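Temley parts store clears backlog of used wheel trims

A reuse store in Temley has finished sorting a backlog of second-hand wheel trims and will put them on sale from Wednesday.

The store, run by the car parts firm Isard, took in 1,567 trims over the summer, most of them from the Matos breaker's yard, which closed its Temley site in the spring. They had been kept in a lock-up on Jineneck Road until shelf space could be found.

Each trim is checked on both sides before it is priced. Staff look at the back first, where the clips and the wire ring that hold it to the wheel are found. A trim with scuffs on the front can still be sold, but one with broken clips is set aside for recycling.
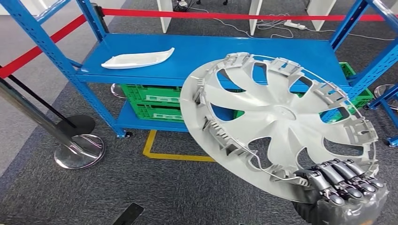 Sorting took 38 days. Trims that passed were grouped by size and then by pattern, and matching sets of four were tied together. Odd ones will be sold singly, which the store expects to suit drivers who have lost one to a kerb or a pothole.

Other plastic parts from the same yard, including bumper pieces and interior trim, are still being sorted and will go on sale later. The store says its stock list now runs to 2,170 items.

Single trims will start at £9. Buyers are asked to bring the tyre size, printed on the side wall of the tyre, or an old trim to compare. Trims can be returned unused within a fortnight if they do not fit.

The counter opens at 9 in the morning and there is parking at the rear of the building, reached from Jineneck Road.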